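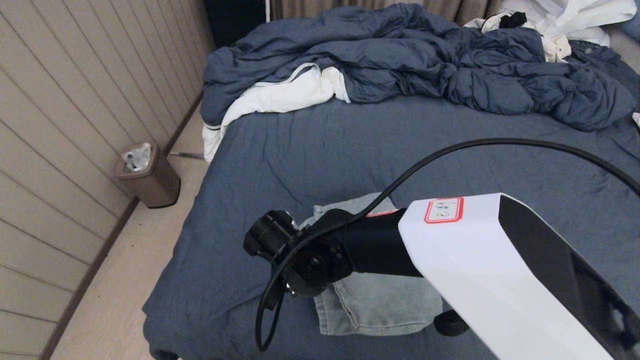
Dark slate-blue fitted sheet on a bed.

Nelex 4 Flat Elastic, 200 m Reel
Maker: Ferex
Sold by: Irent Sewing and Linen Supply
Stock status: in stock, ships from the main warehouse
Page last revised: 20 August 2021

Product summary

Nelex 4 is a flat braided elastic, 4 mm wide, for fitted sheets, mattress covers, waistbands and gathered panels. It is supplied on a cardboard reel with a center hole that fits most industrial thread stands. The core is covered rubber and the outer braid is polyester. It can be sewn directly to the edge of the fabric or run through a casing.

Specifications

Width: 4 mm
Length per reel: 200 m, one continuous piece
Stretch before break: 200 percent
Working stretch: up to half the breaking value
Colors: white, black
Wash: 30 °C, mild detergent
Bleach: oxygen bleach only
Tumble dry: low
Iron: do not place the iron on the elastic
Dry cleaning: not tested

Use on fitted sheets

Pull the elastic evenly as it is sewn. Most home machines will handle it with a standard zigzag foot and a medium stitch. Set the stitch wide enough to catch both edges of the braid, and use a ballpoint needle to limit damage to the core. Stitches that go straight down the middle shorten the life of the rubber and reduce return.

For a sheet with elastic at the corners only, mark the start and stop points on the hem before sewing. Fasten the elastic with a few reverse stitches at the first mark, stretch it to the second, and fasten again. For elastic on the full hem, divide both the hem and the elastic into equal parts and match the marks. A hem gathered by eye tends to pull harder on one side, and the sheet will creep toward that side in use.
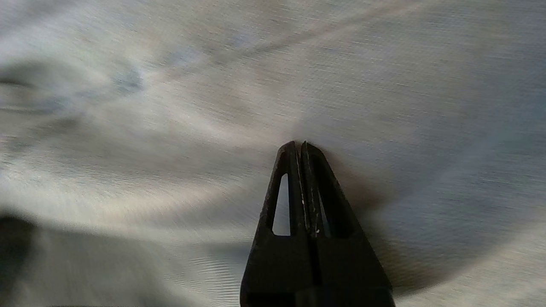

Joins should overlap by at least the width of the elastic and be closed with a box stitch. Knots are not recommended. They slip under load and leave a hard spot in the casing. Where the elastic runs inside a casing, the casing should be slightly wider than the braid so that it can move without rolling.

Use on other fabrics

Plain-weave cotton and linen take this elastic well at any working stretch. Very thin sheeting may pucker between stitches, which can be reduced by lowering the presser foot pressure. The white version does not show through bleached cotton under normal room light. The black version may leave a shadow line and should be kept for dark cloth.

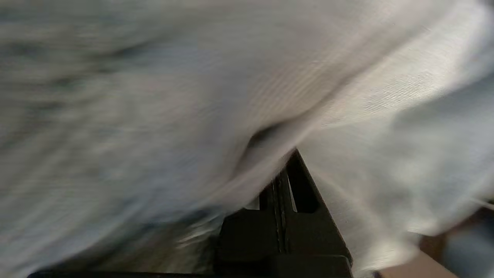 Raelene McKinnon wrote in March that her old sheets lost their grip long before the cotton wore out, so she cut off the hem elastic and put Nelex on instead. She washes at 30 and says the corners still hold on a deep mattress. Her one complaint was the reel, which sheds its end if the tape tab is left open.

The tab has been lengthened on current stock. Reels with the short tab can be held with any low-tack tape.

Denim and other heavy cloth

Twill and denim need more pull to gather than sheeting does. Two or more parallel rows give a firmer panel than one row at high stretch. Sew a test strip first, release it, and measure the finished width after one wash. Steam held above the cloth will help the gathers draw in. Fabric weights up to 300 g per square meter are suitable. For heavier cloth, the wider Boyer braid is the better choice.
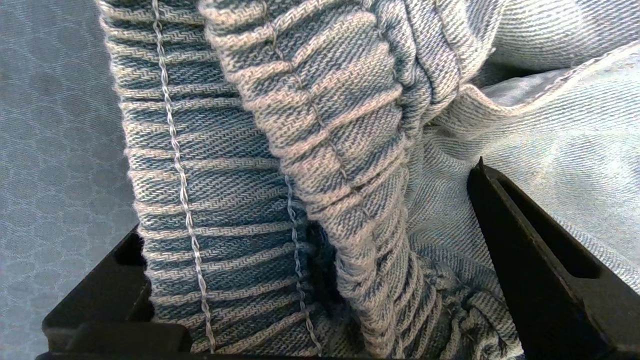 According to Régis Lemaire, three rows on a light denim back panel came out tighter after the first wash than they had been off the machine, and he now cuts the panel a little wider to allow for it. He also asked whether the elastic could be used as bobbin thread. It is too wide for any bobbin case. Round shirring elastic is listed separately under Threads.

Storage

Keep reels out of direct sun and away from solvents and machine oil. Do not store the elastic under tension. Reels wound loosely by hand after opening should be left to rest overnight before cutting to length.

Ordering

Sold by the full reel only. Cut lengths are not available for this item. Unopened reels may be returned within 30 days. Trade accounts can add Nelex 4 to a standing order from the account page.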